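An Open Sunday at Grarnent: Two Arms, a Lot of Markers, and the People Who Stayed

I had been promising the packing crew at Endis that I would go and see somebody else's automation before I wrote another word about ours, and when Qianru Shao sent over an invitation to the open Sunday at Grarnent I said yes before I had even looked at the map. It's a long drive out to Cillgate, longer if you miss the turn by the feed store as I did, and I arrived with cold coffee and a bag of rolls from Mayrhofer that I had meant to share and had mostly eaten by then. They forgave me. They even found me more coffee!

Grarnent puts together art and stationery sets for schools, the kind with a row of markers in a tray. There are 70 people on the payroll, and until last March every marker in every tray was picked up, looked at and put down by hand. Now some of that work is being handed over, slowly, to pairs of robot arms. I wanted to know how it felt from the bench side. 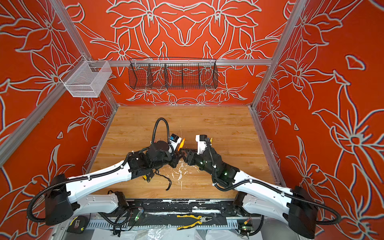 Berwyn Skyrme
Shift lead, packing, and regular contributor to the Endis staff pages

Qianru met us at the door and split us into two groups, and I was lucky enough to land in hers, because she runs the trial cell and loves it the way some people love an old truck. The arms work in a booth with bright floral walls, and I must say I had been expecting gray. The wooden work surface has honest marks all over it, and there were pliers and a tape measure lying along the front, which made me feel right at home. I've never trusted a workplace where the tools are all put away when visitors come.

She talked for a good while about the early weeks, and she didn't dress them up. The trial was supposed to take a load off the night shift straight away, and for the first stretch it added one. Somebody had to set out the markers, somebody had to watch, and somebody had to write down what went wrong, all on top of the trays that still had to go out the door. The people who had been told they were getting help were tired and a bit sore about it, and she said so in front of them. A couple of them nodded. I thought better of the whole company for that.

What changed matters, she told us, was giving the watching and the writing down a proper place on the schedule, with proper hours. Two people per shift are taken off the trays entirely and put on the cell. They pick which colors go out, where they lie and how close together, and they decide when to stop. It sounds like a small thing, and if you have ever been handed an extra job on top of your own you'll know that it isn't small at all.

I got talking to Reto Grabner during the break. He packed trays for years and has the wrists to prove it (he wears the brace on the left one and calls it his medal), and he is now one of the people on the cell. I asked him the question everybody back home asks me, which is whether he thinks he is training his own replacement. He took his time. He said he had worried about that all through last spring, and still does on some days, but that what he mainly notices is that he goes home and can open a jar. He also misses the chatter. Tray packing is done in a row, elbow to elbow, and you hear about everyone's kids and everyone's roof. On the cell there's just one other person, and if that person is the quiet type it makes for a long afternoon.

I'd ask any manager reading to take that seriously. We spend so much time on lifting and reaching and so little on who a person gets to talk to all day. Grarnent has answered it in part by swapping the pairs around every week and by keeping everybody's break at the same hour, cell or no cell, and Reto says the break is what he would fight for if anyone tried to move it.

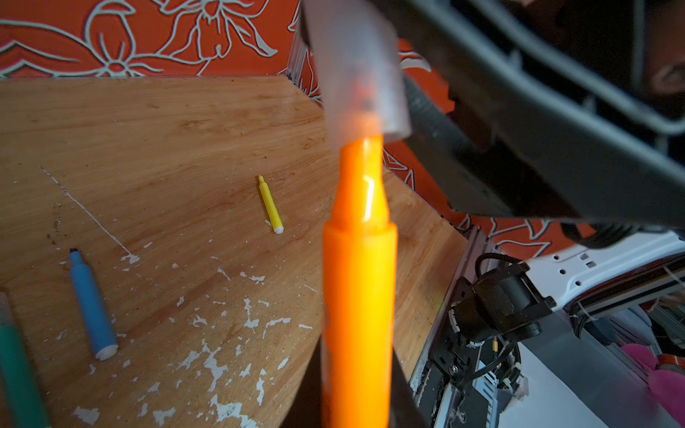 Packing is fussier work than it looks, and a good packer's hands know a great deal that has never been put on paper. At Endis we have a woman who can feel a badly seated cap through a glove. Muchen Pan, who looks after the grippers, spent part of the afternoon on exactly this, and he was very good about letting us ask slow questions. Take an orange marker held almost upright, with the tip end up against one of those pale frosted finger pads, while a yellow one and a blue one lie at angles on the wood, waiting. A person turns a marker around in the hand without a thought. For the arm, which end it has hold of is a question that has to be settled every single time, and the people who best understood why it mattered turned out to be the packers. Muchen told us he now takes his list of problems to the bench before he takes it anywhere else.

There is money attached to this, I was glad to hear. Anyone who works the cell goes through 30 hours of training on paid time and moves up a pay step at the end of it, and keeps the step if they later decide to go back to trays. Two people have gone back. Neither was made to feel silly about it, as far as I could tell, and one of them served me my second slice of cake.

Xiuying Shi gave the short talk after lunch, standing on a pallet so the back could see. She handles the staffing side and she had brought numbers, which she read off an index card. The hand line turns out 800 trays on a good day. The best day with the cell helping stands at 623, and she got a laugh from the packers when she read that one, a friendly laugh, with some pride in it. Her point was that nobody's hours would be cut on the strength of a machine that is still behind, and that if it ever does catch up the plan is to stop hiring for nights first and let the night people choose day shifts. It's written into the agreement. I asked for a copy to take home and she had one in an envelope for me before I left.
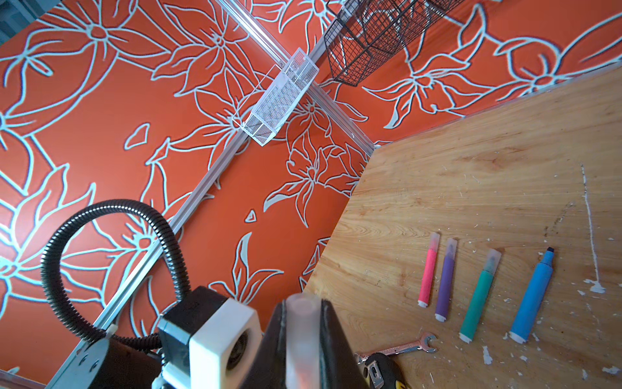 Four markers on the table with the wrench and tape measure close by, as seen from the gripper.

I stayed on past the official end, as I usually do, and hung around the booth with Muchen and a few of the others. We got onto the subject of who is allowed to reach in. At Grarnent the rule is plain: the arms get stopped by the person on the cell, that person says so out loud, and only then does a hand go anywhere near the table. A supervisor has to follow it the same as a new hire. Reto has apparently sent Qianru away from the booth once already, and she tells the story herself.

There were things I was less sure of. I would like to know what the work looks like for someone who doesn't see well up close, as a few of our own folks don't. I'd also like to hear from the night shift when it is night and there are no visitors, and Xiuying has said I may come back for that. If you want to come along, put your name on the sheet by the time clock. There's room for three in my car, four if nobody minds the dog blanket, and I'll bring more rolls this time.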